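Planning a Small Robot Cell for the Workshop: What to Price Before You Order

Filed under: Workshop, Equipment, Budgets

The arm is the part everyone shops for first, and it is often less than half of the bill. These tips are for a small shop or a serious home workshop that wants one or more tabletop arms for light handling: moving cups, sorting blocks, loading a fixture. They assume you have a bench, a computer and some patience.

Write down the job first

Before opening a catalog, write one sentence that says what gets picked up, where it starts and where it has to end up. Add the weight and the widest point of the part. If you can't fill in those two numbers, measure the part before you do anything else.

Silvana Tavares runs a small glazing shop and bought her first arm on reach alone. The gripper opened 50 mm and her cups were wider than that. The replacement fingers took three weeks to arrive and the arm sat under a sheet.

Add up payload properly

The payload on the data sheet has to cover the gripper as well as the part. Weigh the gripper, the mounting plate, the screws and any cable that moves with the wrist. Take that off the rated figure. What remains is what you can lift, and you should plan on using no more than two thirds of it.

Count the grippers separately

Many arms are sold with a bare flange. Check the parts list line by line. If you're pricing three arms, price three grippers, and one spare set of fingers for each kind. Fingers get bent and scratched long before a motor gives trouble. Ask whether the finger shape can be bought on its own or only with the whole gripper body – the difference in price can be large.

Try the layout in software before you buy

A simulated layout costs a few evenings and can save you an arm. Put in the table at its true size, place the parts where they will really sit, and look at it from several viewpoints, including from behind the gripper. Most packages will do this on an ordinary desktop computer. Model the cup or box you handle most and leave the rest as plain blocks.

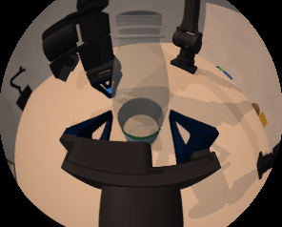
Simulated table with three arms and one cup, viewed from just behind the near gripper.

Check two things in the model. First, see if each arm can get to the part without crossing another arm's path. Second, look at what the wrist and gripper hide from the camera. A wide palm covers a good piece of the table right where you want to see, and you may need a second camera in the budget to make up for it.

A simulation won't tell you how a part slips or how a cable drags. Keep some money back for those.

Buy the table before the arms

A bench that shakes will make a good arm look bad. Bolt the bases down, either through the top or to a steel plate. Ismael Guerra used a secondhand Barbosa bench with a plate under each base and spent 153 dollars in all, delivery included. Leave room past the arm's full reach on every side where a person might stand.

Sort out light

Overhead lamps throw the shadow of each arm across the work. More arms mean more shadows, and they move. If a camera is going to find your parts, put two soft lights at different sides of the table and price them now. Matte tops are easier on cameras than glossy ones.

Costs that get left off the list

Power strip and surge protection
Emergency stop, one within reach of each place a person stands
Cable guides and ties
Spare fingers and screws
Bins or trays for parts not in use
Time to set up, at whatever you pay yourself per hour

Luana Lacerda, who does the books for two shops at Wurkcombe, puts 300 dollars against this group for a single arm and adds 100 for each further one. Your own total will depend on what is already in the drawer.

Start with one arm

Even if the plan shows three, order one and run it for a month on a real task. Then order the others with the changes you now know you want. Suppliers will often hold a quoted price if you ask in writing. Cloltard and Rornon both did this for readers who wrote in, and both wanted the serial number of the first unit on the second order.

Ask before paying

Who pays return shipping on a faulty joint? Is the control software a one-time purchase or a yearly fee? Can the gripper from this model be moved to the next one up? Get the answers by email and keep them with the receipt.

Reader note from So-ying Kuo: "Check the width of your door. Our table came in one piece and had to go in through the window."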